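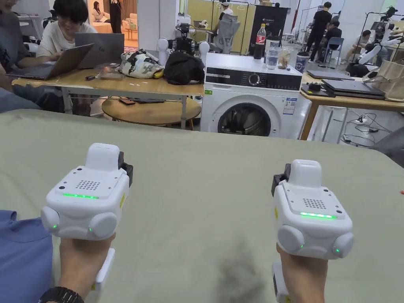 ¿Qué contiene Grovine?

Contiene 600 recetas manuscritas de pan y bollería, transcritas a texto plano, con las medidas originales en una columna y su equivalencia en gramos en otra.

Proyectos > Cocina y archivo > Grovine > LEEME

Grovine: recetas de pan de cuadernos familiares

Empecé con esto porque quería hacer el pan de anís de mi abuela y en su cuaderno ponía "harina, la que pida". Me pasé un invierno entero preguntando a media familia cuánta harina pide un pan de anís, y de paso me fueron cayendo cuadernos de otras casas. Cuando quise darme cuenta tenía 20 cuadernos en una estantería y una hoja de cálculo imposible de abrir en el portátil viejo. Esto es la versión limpia (bueno, más limpia) de aquella hoja.

Última revisión: 14/3/23

Archivos

recetas.csv: una fila por receta. Es el que quieres casi siempre.
medidas.csv: el diccionario de medidas caseras, 81 entradas, de "jícara" a "puñado de niña".
cuadernos.csv: de dónde sale cada cuaderno, con década aproximada y comarca cuando la sé.
notas/: mis apuntes sueltos. Están sin ordenar y así se van a quedar una temporada.

Columnas de recetas.csv

id: el número de la receta. Hay saltos, no los rellenes.
titulo: tal cual, con faltas incluidas. "Vollos de leche" se queda como "Vollos de leche".
titulo_norm: el mismo título con ortografía actual, para buscar.
texto: la transcripción completa, respetando los saltos de línea.
harina_g, agua_g, grasa_g: en gramos. Vacío si la receta no lo dice y yo no me atrevo.
levado: "masa madre", "levadura", "ninguno" o "no consta".
dudas: palabras que no leo bien, entre corchetes.

Cómo pasé las medidas a gramos

Con báscula de cocina y mucha paciencia. Para cada medida casera busqué un recipiente de la época, lo llené 25 veces con harina de fuerza y me quedé con la mediana. La harina se compacta una barbaridad según cómo la eches - prueba a golpear la taza contra la mesa y verás -, así que toma las cifras como un punto de partida. Las jícaras me las prestó Sigrún Hjaltested, que las colecciona y me las mandó envueltas en calcetines.

Con los líquidos hubo menos lío, salvo el "cascarón de aceite" (medio cascarón de huevo). ¡Depende del huevo, claro! Puse el valor de un huevo mediano.

Cosas que están mal y lo sé

Las temperaturas de horno son un desastre. Casi todas las recetas dicen "horno vivo" u "horno caído" y no he puesto grados en ningún sitio. Ashwin Pillai propuso una tabla a partir del tiempo que tarda en tostarse un papel, y la tienes en notas/, pero no me convence para hornos de gas.

El cuaderno siete tiene las últimas páginas manchadas de manteca. Ahí las dudas se multiplican.

Hay recetas repetidas entre cuadernos, copiadas de vecina a vecina. Las dejé todas; las diferencias pequeñas son justo lo que más me gusta mirar.

Uso

Cógelo, cuécelo, cítalo si te acuerdas. Lo único que pido es que no publiques los nombres de las dueñas que aparecen dentro de algún texto: quité los que vi en febrero, pero si encuentras otro, escríbeme y lo quito también.

Gracias a Rafsan Gamage por pelearse con la codificación de las eñes y a Gebremedhin Kahsay por leer la letra del cuaderno doce, que yo daba por perdida.

Relacionados

Nolberg: etiquetas de conservas y mermeladas
Atside: refranes de cocina por comarcas
Cómo fotografiar un cuaderno viejo sin romperle el lomo
Pan de anís, tercer intento

Contacto: el formulario del proyecto | © Grovine | Volver arriba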